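# Trendel足球俱乐部

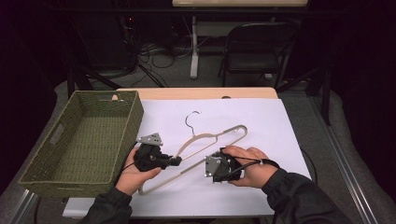
*本页面最后修订于2月。*

**Trendel足球俱乐部**(球迷一般简称为“Trendel”)是一家业余足球俱乐部,所在地是港口小城Luvport。俱乐部的男子一队参加沿岸地区联赛,主场是位于旧船坞北侧的Ekinci球场。俱乐部的传统颜色是深绿色和白色。除了男子一队以外,俱乐部还有男子二队、女子队和几支青少年队伍。

Trendel这个名称来自一条街道。俱乐部最早的训练场地在Trendel街的尽头,那里以前是堆放木材的空地。后来球队离开了这条街,但是名称一直没有改变。因此,外地的读者有时候误以为Trendel是一个城镇。

## 历史

### 成立

俱乐部的成立与Luvport的船坞有直接关系。当时船坞的工人在午休时踢球,一个车间对另一个车间。木工车间的队伍想参加正式的比赛,但是按照地区联赛的规定,只有登记过的俱乐部才可以报名。于是木工车间和缆绳车间把两支队伍合并在一起,用街道的名称登记。

第一套球衣的颜色没有统一的说法。俱乐部自己的纪念册写的是深绿色,并且说布料来自一家做窗帘的商店。老会员的回忆则提到,第一个赛季的球衣是灰色的,到第二个赛季才换成绿色。两种说法都没有照片可以证明。

最初几个赛季的成绩很不稳定。球队在主场常常获胜,在客场却经常凑不齐人,因为一部分球员星期日上午还要上班。有一次去Koloditz比赛,球队只到了八个人,守门员是临时从看球的人里面找来的。那场比赛以零比七结束,至今仍是对Koloditz最大的一次失利。

### 搬到Ekinci球场

Trendel街的空地面积不够,球门后面就是仓库的墙,角球很难开。联赛后来提高了对场地的要求,俱乐部必须在一个赛季之内找到新的地方。经营建材生意的Ekinci家族把旧船坞北侧的一块地租给了俱乐部,租期很长,租金很低。球场因此以这个家族命名。

搬迁以后的第一个赛季,更衣室还没有建好。主队在一间工具房里换衣服,客队使用旁边学校的教室。裁判员对此写过书面意见,联赛给了俱乐部一次警告。更衣室在第二年春天完工,屋顶用的是船坞拆下来的钢板,下雨时声音很大。这个屋顶后来换过一次。

### 升级与降级

Trendel历史上长期处在联赛的第二级别。球队第一次升入第一级别时,决定性的比赛是在客场对Koloditz。那场比赛上半场没有进球,下半场Trendel由一次角球得到唯一的进球。进球的人是后卫,他在整个赛季里只进了这一个球。

第一级别的停留时间只有一个赛季。球队防守没有大的问题,但是进攻很弱,主场多次以零比零结束。降级以后,几名主要球员转到了别的俱乐部,Trendel用了很长时间才重新建立一支稳定的队伍。

第二次升级发生在Radek Slanina担任主教练的时期。这一次球队在第一级别站住了脚,之后没有再降级。目前第一级别共有13支队伍。队伍的数目是单数,所以每一轮都有一支球队轮空。Trendel通常排在积分榜的中间位置,最好的名次是第三名。

## 球场

Ekinci球场是一座小型的足球场,只有西侧有带顶棚的看台,座位数为427个。其他三面是站立的位置,用齐腰高的栏杆与球场隔开。东侧的地面比较低,大雨以后容易积水,比赛曾经因此推迟。

场地是天然草皮。北面的球门前面有一段时间几乎不长草,原因是附近的一排杨树挡住了阳光。俱乐部与市政部门讨论过这些树的问题,最后的结果是树保留下来,只修剪了比较低的树枝。草皮的情况在这以后有所改善,但是守门员还是更愿意在上半场守南面的球门。

照明灯是后来才安装的。在这之前,冬季的主场比赛必须在下午一点开始,对需要上班的观众很不方便。有了照明以后,俱乐部把一部分比赛改到星期五晚上举行,观众人数明显比以前多。也有老观众不喜欢这个改变,他们认为从水面来的风在晚上太冷。

西看台的下面有一个小的售货窗口,出售热茶、香肠和一种当地的豌豆汤。豌豆汤的配方归俱乐部所有,客队的支持者也常常买。窗口在中场休息时最忙,所以在终场以前往往已经卖完。

球场旁边有一块较小的硬地场,供青少年队伍训练使用。硬地场没有看台,地面在夏天重新铺过。

## 队徽和颜色

队徽的形状是盾形。上半部分是一把木工用的刨子,下半部分是一圈缆绳,分别代表成立俱乐部的两个车间。盾形的底色是深绿色,图案是白色。队徽上没有文字。

较早的队徽是圆形的,刨子的方向也与现在相反。改为盾形时,一部分会员认为新的图案太像Luvport消防队的徽章。俱乐部没有接受这个意见,但是把缆绳的线条改得粗了一些。

主场球衣是深绿色上衣、白色短裤和深绿色长袜。客场球衣多为白色,个别赛季用过浅黄色。浅黄色的球衣在支持者当中不受欢迎,原因是球队穿着它没有赢过一场客场比赛。

## 支持者

Trendel的支持者多数住在Luvport的老城区和船坞附近。主场比赛时,他们习惯站在北面的球门后面,换边以后也不走到另一边去。这一点与沿岸地区的多数球队不同,那里的支持者通常在中场休息时换到本队进攻的一侧。

球场上最常听到的歌曲是由一首船工号子改编的。原来的歌词讲的是拉缆绳,改编以后只换了几个词。歌曲的节奏很慢,客队的教练有时候开玩笑说,听这首歌会让人踢不快。

支持者自己编印一份小册子,在主场比赛以前发放。内容包括对手的介绍、上一场比赛的经过和读者来信。读者来信部分以批评裁判员和批评停车情况为主。小册子曾经停过一个赛季,恢复以后改为较小的开本。

## 与Koloditz的德比

Koloditz是海湾对面的一个城镇,从Luvport坐渡轮大约40分钟可以到达。两地的球队之间的比赛叫做“渡轮德比”。走陆路要绕过整个海湾,时间长得多,所以双方的球员和支持者大多坐同一班渡轮。

两地的竞争本来与足球没有关系。以前Koloditz和Luvport争过修船的订单,也争过渡轮码头的位置。在足球上,双方第一次见面就出现了争议。Koloditz的球员认为Trendel的进球越位,裁判员当时没有边裁帮助,最后承认了进球。Koloditz的报纸在下一个星期登了一幅手画的示意图,Luvport的报纸则登了另外一幅,两幅图上守门员的位置不一样。

德比没有正式的奖杯,但是有一个习惯:输球的一方要在回程的渡轮上为胜方的球员买咖啡。如果比赛是平局,各买各的。这个习惯什么时候开始已经不清楚,支持者的小册子认为是由一位渡轮船长提议的。

因为大风停航而推迟的德比有好几场。其中一次,Koloditz的球员已经到了Luvport,比赛也正常踢完,但是晚上的渡轮取消,客队只好在学校的体育馆过夜。第二天早上,两队又在硬地场踢了一场没有裁判员的比赛,结果没有记录。

## 重要人物

### Radek Slanina

Radek Slanina先后是Trendel的球员和主教练。他作为中场球员为一队出场252次,是俱乐部出场次数最多的人。他的特点是传球准确,速度不快,头球很少。球员时期他从来没有得到过红牌。

结束球员生涯以后,Slanina先在青少年队伍工作,然后接管了一队。他上任时球队在第二级别的下游。他减少了长传,要求守门员用脚开始进攻,这在当时的沿岸联赛里并不常见。第一个赛季因为这种踢法丢过几个很难看的球,观众当中有不少批评。到第二个赛季,球队的失球数目下降,第三个赛季获得升级。

Slanina离开主教练的位置以后,仍然在俱乐部担任青少年训练的顾问。西看台靠近中线的入口用他的姓命名。

### 其他

俱乐部的教练多数来自本地。外地教练只有少数,任期一般比较短。其中一位来自Koloditz,他在任期间两次输掉德比,之后主动辞职。支持者对他的评价后来变得比较公正,因为他引进的两名年轻球员成为了升级时的主力。

## 女子队

女子队成立得比较晚,最初由几名在船坞办公室工作的职员和她们的同学组成。球队开始时没有自己的训练时间,只能在男子二队训练结束以后使用场地。几年以后,俱乐部重新安排了时间表,女子队得到了每周两个固定的晚上。

女子队参加的是沿岸地区的女子联赛。该联赛的队伍较少,各队在一个赛季里要见面三次,第三次比赛的主场由抽签决定。女子队获得过一次联赛第二名,也进入过一次地区杯的半决赛。那场半决赛在Ekinci球场进行,加时赛以后以一比二失利。

## 青少年培养

青少年队伍按照年龄分组。最小的一组不参加积分比赛,只参加春季和秋季的交流活动。俱乐部在这个年龄组不设固定位置,每个孩子都要轮流做守门员。

年龄较大的队伍参加地区的青少年联赛。表现好的球员可以在冬季休赛期间与一队一起训练。一队目前的守门员和右后卫都是这样成长起来的。

俱乐部与Luvport的两所学校有合作。学校提供室内体育馆,俱乐部派教练上课。天气不好的时候,青少年队伍可以在体育馆里训练,但是必须穿平底鞋。早期曾经有球员穿错了鞋,在地板上留下痕迹,体育馆因此对俱乐部关闭了一个月。

## 荣誉

- 沿岸地区联赛第二级别:冠军两次
- 沿岸地区联赛第一级别:第三名一次
- 地区杯:决赛一次,未获得冠军
- 女子联赛:第二名一次

地区杯的决赛在中立场地举行。Trendel在上半场领先,下半场连续失去两个球。俱乐部的纪念册对这场比赛只写了一行。

## 名称的写法

在联赛的文件里,俱乐部的名称有过几种写法。较早的文件写作“Trendel街俱乐部”,后来“街”字被去掉。有几个赛季的积分表把它印成“Trendl”,少了一个字母,俱乐部写信要求更正,更正以后的积分表又把Koloditz印错了。现在的正式名称与本条目的标题一致。

## 参见

- Ekinci球场
- 沿岸地区联赛
- 渡轮德比
- Luvport体育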